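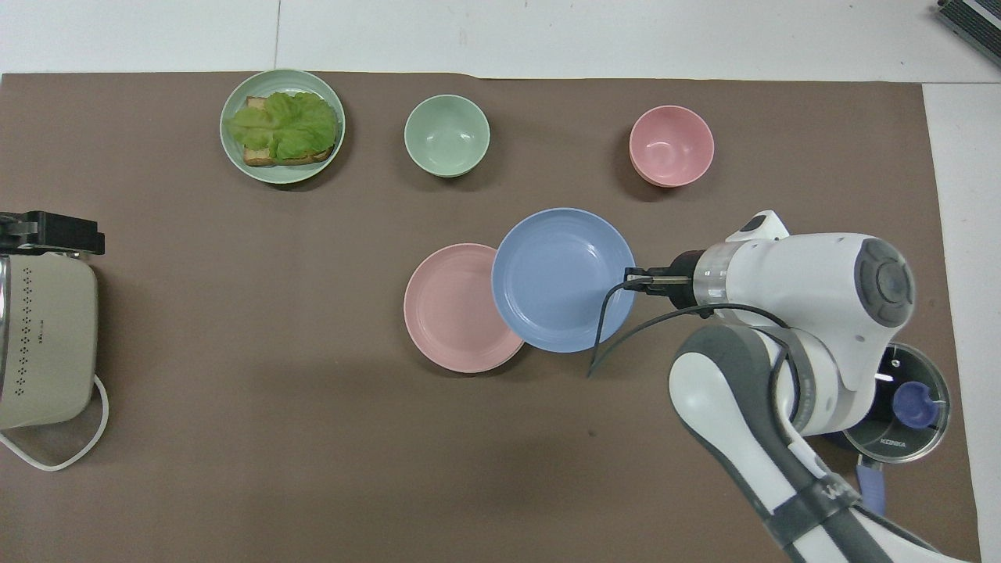 Figure 1. Table layout for the plate tests, with the two-finger gripper over the rim of the blue plate.

Home Projects Reports People Links

Comparing Two Sets of Gripper Fingers on Kitchen Dishes
Dayana Zamudio
Senior project report, Ledesma Lab
Dec 3, 2019

Summary

This project compared two sets of fingers for a parallel gripper on a light robot arm. The task was to pick up common dishes from a table and put them down somewhere else without dropping or dragging them. The first set, called Uden in this report, has flat pads and was the set the lab already used. The second set, called Flitimer, has a thinner tip with a small inward hook. I designed it in May and changed it several times over the summer. Each set was run through 100 trials. Uden failed 30 times and Flitimer failed 7 times. Most of the difference came from the plates.

1. Background

Earlier student projects in the lab used blocks and boxes. These are easy for a parallel gripper because they have two flat sides and the fingers can close on them from almost any height. Dishes are harder. A plate is wide and low, so the gripper cannot go around it and has to take hold of the rim. A bowl is a little easier because the wall stands up, but the wall is curved and a flat pad only touches it along a narrow line.

The arm is going to be used for a table setting and clearing project called Botley. The people working on Botley wanted to know if they could keep the flat fingers or if they should change them before recording any long tasks. That question set the limits of this work. I did not look at suction cups or at hands with more than two fingers.

2. Equipment

The arm, the gripper body and the controller stayed the same for both finger sets. The fingers are held by screws and can be changed without taking the gripper off the wrist. After each change I ran the open and close calibration again, since the hooked tips meet at a different point than the flat pads.

The table is covered with a brown mat. I tried the bare white tabletop first, but plates slid on it when a finger touched the rim from the side, and the results said more about the table than about the fingers. All the trials counted here were done on the mat.

The objects were plates, bowls, a pot lid and an open-faced sandwich on a plate. That makes 4 kinds of object. The plates were not all the same shape. The pink one has a broad flat rim, and the light blue one is deeper. The pot lid was picked up by its knob. For the sandwich, the job was to move the plate with the toast and lettuce on it and keep the food in place.

The camera looks down at the table from the head position. There was no camera on the wrist during these trials.

3. Method

Trials were split evenly among the kinds of object. In each trial the arm moved to a point over the object, came down, closed, lifted, moved sideways, and set the object down. The pick point was chosen by hand from the head camera view. I used the same pick points for both finger sets as far as the shape of the fingers allowed.

A trial counted as a failure if any of these happened:

- the fingers closed and the object did not come up
- the object slipped out before it reached the place position
- the object was dragged across the mat before lifting
- the food moved off the plate (sandwich trials only)
- the controller stopped the arm because of contact force

Closing force was kept at the same setting for all trials. I tried a higher setting with Uden before the main tests. It helped a little with bowls and made the plates worse, because the rim tipped and the far side of the plate pushed into the mat.

Some plate trials were done with two plates overlapping, as in Figure 1, where the edge of the blue plate lies on the pink one. For these the arm had to lift the upper plate and leave the lower one alone. If the lower plate was pulled along, the trial was counted as dragging.

4. Results

Plates. This is where Uden did badly. The flat pads are thick, and the lower pad has to get under the rim before the gripper can close. On the pink plate it often pushed the whole plate away. On the deeper blue plate there was more room and it worked more often. The hook on the Flitimer tips went under both rims with little trouble. Its failures on plates were mostly in the overlapping layout, when I put the pick point too close to the place where the two rims cross.

Bowls. Both sets could lift a single bowl. With nested bowls, the flat pads sometimes took hold of both walls. The thinner tip could be placed against the upper bowl only, but it needed a more exact pick point, and choosing that point from the head camera took longer.

Pot lid. Uden was the better set here. The flat pads hold a round knob well, and the lid stayed level. The Flitimer hooks touch the knob at the bottom first, and the lid turned slightly during the sideways move. I did not count turning as a failure, so this does not show in the totals. Somebody who needs the lid to go back on the pot would have to count it.

Sandwich. The plate has a raised rim, and both sets were able to hold it. The failures came from tilt. When a loaded plate is held at one side, the other side drops, and the lettuce moves before the toast does. Slower lifting helped with both sets. I would not say either one is good at this, and a second arm holding the other side of the plate would be a better answer.

5. Problems

The cable at the wrist hangs in a loop near the gripper. When the gripper is low and turned to the side, the loop can come close to the plate. I moved the cable tie farther up the arm in the first week and that gave enough slack for the wrist to turn, but the loop is still there. Any plan that crosses over tall objects should leave room for it.

The head camera loses sight of the fingertips when the arm reaches across the table from the right. For the objects on that side I had to check the tips by eye from the front of the table and correct the height by small steps. This made those trials slow. A wrist camera would probably fix it, but the mount we have does not fit with the present gripper.

The first printed hooks broke at the corner. I made the inside corner rounder and printed them lying on their side, and the later ones lasted through the full set of trials. They do show wear on the tip.

6. Recommendation for Botley

Use the Flitimer fingers for plates and bowls. Keep the Uden fingers in the drawer for lids and anything else with a knob or a straight handle. Changing them in the middle of a task is not practical, so tasks should be grouped by finger set.

The next person should repeat the lid trials with a rule for how far the lid is allowed to turn. It would also be useful to test a soft layer on the flat pads. I ran out of time for that. The part files and the trial sheets are in the project folder under the finger names.

Contact: Ledesma Lab student projects | Copyright 2019 | Back to top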